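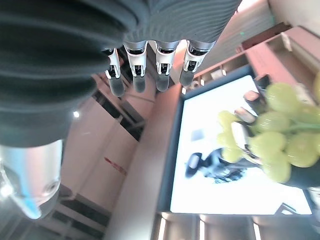 Four fingers, with a light-coloured wall behind.

Lema: household vocabulary list, English and Merkemton dialect

Lema is a word list. It holds the everyday names people in Merkemton give to things at home, with the standard word beside each one. Ridberg keeps the master copy; Zodberg hosts the download, most days.

Files
words.csv: the list itself
variants.csv: spellings we argued over and then kept
sources.txt: where each word was heard

Columns
There are 6: id, standard, local, room, age_group, notes. The notes column is free text and at times very free. 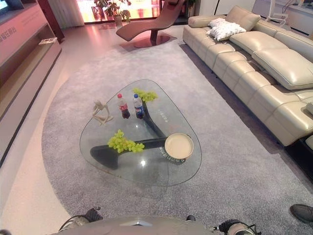 The living room section is the weakest. Merkemton has 27 words for a draught and only two for a sofa, one of them rude. We have left both in. Kitchen words are in better shape, apart from "bread end", which has seven entries and a long thread of hurt feelings in the notes.

Known problems
Accents break if you open words.csv in a spreadsheet and save it. Please don't do that again.
Room is blank for anything kept under the stairs.

Updates
January, if the file from Ridberg arrives. Corrections sent on a Friday get read on a Monday.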